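Codcombe Tea Room: Progress Report to the Baptista Fund
March 2, 2025

Dear friends at the Fund,

Thank you again for your patience over the winter, and for the kind note that came with the second payment. We have been looking forward to writing this one, as there is a good deal more to tell than there was in August!

The tea room at Codcombe is now open on 2 afternoons a week, and we have welcomed 1547 visitors since the doors opened. Our hope at the start was for 1633 by the end of the grant year, so we are getting very close, and with the warmer months ahead we feel quite cheerful about it. Most people come for the company, I think, but the tea matters too, and we have put a lot of care into it (possibly too much, if you ask the people who have had to sit through our tastings).

You may remember that we began with big urns and paper cups. They did the job, but the tea stewed and people drank it standing up with their coats on. Changing over to small pots and proper white porcelain cups has made everybody slow down. The cups are little, so they get filled more than once, and a refill is a fine excuse to keep talking.

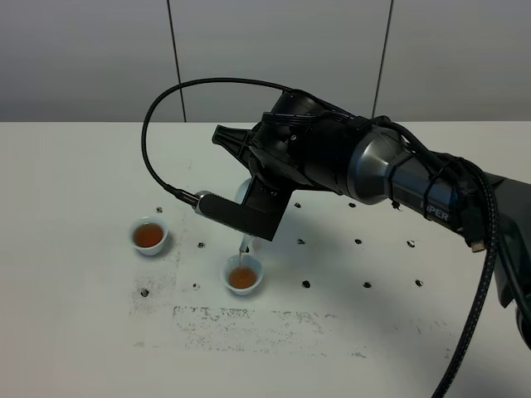
The black tea from Uken has become the house favorite. It has a lovely reddish color in a white cup and it takes milk well, though plenty of our regulars won't hear of adding any. We tried the Addale blend alongside it for a while and found it a touch thin, so we have kept that one for the later part of the afternoon, when people want something lighter.

On the spending side, the china and teapots came in a little under what we had set aside. We would like to put the difference toward 16 extra cups and a second shelf to keep them on, if you are happy with that. Washing up between sittings is still our slowest job, and a few spares would help a great deal.

Between now and the next report we plan to add a morning sitting and to print a simple tea list in large type. Please do come by when you are next in Codcombe. The kettle goes on at two.

With warm thanks,
The Codcombe Tea Room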